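Jernis Gripper Cup

The Jernis Gripper Cup is a yearly student competition in robotic handling, run by the engineering club of Takács College in Bovville. Teams of up to four teach a two-fingered gripper to tidy a table, a task most of the entrants are widely reported to avoid at home. It is held in March and lasts one long day, with a break for lunch that the rules describe as compulsory.

History

The club began as an evening class in electronics. Its first tutor, Zoltán Hegedűs, had planned a course on radio repair, but the radios were late and a box of small motors was not. By the end of the second term the students had built a claw that could lift a sock, and the radios, when they came, were used as weights.

The first Cup was a private affair between two halves of the same class. Both halves claimed to have won it, and the club's own records list it as a draw "pending review". Outside teams were let in the following year, when the event took its present name from Jernis, the street where the college workshop stands. The street has shown little interest.

Format

Each team collects its own practice material in the weeks before the contest. A student picks up the hand-held gripper, does the job by hand many times over, and the recordings are then used to train the team's arm. The rules ask for at least 245 usable recordings and allow no more than 300, a ceiling brought in after one team handed in a great deal of material in which very little happened.

On the day itself the arm works alone. It is given 10 minutes per round and may be restarted once. Shouting at it is allowed but does not count as a restart.

Cloth is the part of the contest that teams dread. A block can be picked up from most sides and stays the shape it was. A crumpled piece of knitted fabric has no proper sides, and a good many early programs went for the shadow in a fold instead of the cloth around it. Glare from a polished tabletop causes nearly as much grief, and appeals about the lighting are heard by the same judge who chose the lamps. 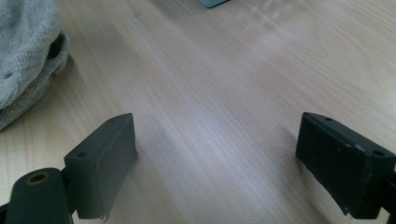 Equipment

The hand-held tool is known as the Darkari, after the team that drew up the first version. It has two dark, blocky fingers with padded inner faces, mounted so that they face each other across a gap. The design has been altered many times, mostly by people who did not tell one another, and a Darkari from one team will rarely take spare parts from another.

Padding is the usual point of wear. It tends to fray at the lower inner corners, and students are taught to trim or replace it between sessions. In practice many leave it alone until it starts appearing in their results – a program trained on ragged pads may behave oddly when given new ones.

Scoring

A perfect round is worth 51 points, a total reached by adding up the separate marks and then finding that one had been counted twice. A proposal to bring it down to 50 was voted out by former winners. Points are given for each item lifted and set down in its proper place, with extra for folding. The extra for folding has been awarded twice – once on appeal.

Reception

The Cup is well liked in Bovville, where it is the largest indoor event of its month. Hegedűs still marks the written reports, and his comments are kept in a binder that new members are advised to read before they join.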